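Ribbon Day

Alarm at five. Elínborg Hallgrímsson already up, had been since two, re-gluing a fence post the size of a matchstick.

The show hall opened at eight. She had nine classes entered and paperwork for maybe six. Tack box – yes. Sticky wax – yes. Tiny bridle for the bay mare – where. Where was it. She tipped the whole drawer out on the bed and the cat went through it like a plow.

Found it. In her coat pocket, from January. Of course.

Drove too fast to Gornby with the horses wrapped in socks on the back seat. Fifty-one models, all of them hers, all of them needing tags by the first call. Wrote tags on her knee at the red lights. Spelled Appaloosa three differnt ways.

"Performance, last call," said the loudspeaker.

She ran. Set down the mare, the jump, the fence. The post fell over. She stood it up. It fell over. The judge was one table away, clipboard, little flashlight, taking her time over somebody's Arabian.

Wax. Thumb. Hold it. Don't breathe.

The judge leaned in. Looked at the bridle for a long time. Looked at the post.

"Is that rein supposed to go under?"

It was not supposed to go under.

Fourth place. A white ribbon no longer than her finger. She pinned it inside her coat, next to the pocket, and went to find the trail class, wich had started without her.
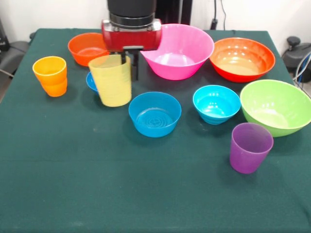

Yellow cup, green tablecloth.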